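Folding on the bed, and other things I was told would help

Posted in January

I have been reading folding advice again, which is never a good sign. It started when Jaanus Hunt, who I have known since we shared a flat in Mamesbridge, sent me a link to a thing called the Pustasa method. It has 16 steps. I counted them twice, hoping I'd got it wrong.

The promise is that once you fold everything into upright little parcels, your drawers will stay tidy and you will save yourself hours. How many hours depends on which page you read. One says 102 a year, and gives no clue where the number came from. I don't spend 102 hours a year on laundry as it is, so presumably I'd be owed some.

Still, I gave it two weeks. I fold on the bed, always have, although the method wants a "clear, firm surface at waist height". We have a kitchen table like that and it has dinner on it. The bed has the palm leaf sheet, the white one with green fronds that I bought at Asadard when they were closing down the bedding floor, and it does the job.

T-shirts went well enough, I'll give it that. Tea towels too, though a tea towel was never much of a problem. Where it all falls apart is anything dark and heavy with a gathered bit in it. The instructions say to "find the natural rectangle". My charcoal grey things do not have one.

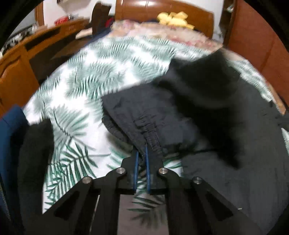

You get one nice straight edge, you feel pleased with yourself, and then you reach the stitched part where the cloth puckers up and no amount of smoothing with the flat of the hand does anything. Fold it over and the lump is on the inside. Fold it the other way and the lump is on top. Either way the parcel won't stand up in the drawer, and by the next morning it has slumped on to its neighbour.

Jaanus says I'm rushing step nine. He also paid for the Arumugam drawer dividers, so he has something to defend.

I've kept the T-shirt fold and gone back to folding the heavy stuff in half, and in half again, and putting it on the shelf. It takes me 2 minutes. The shelf looks the same as it did before — a bit uneven at the front, with the jumpers leaning to the left.

Next month he wants me to try the one for fitted sheets.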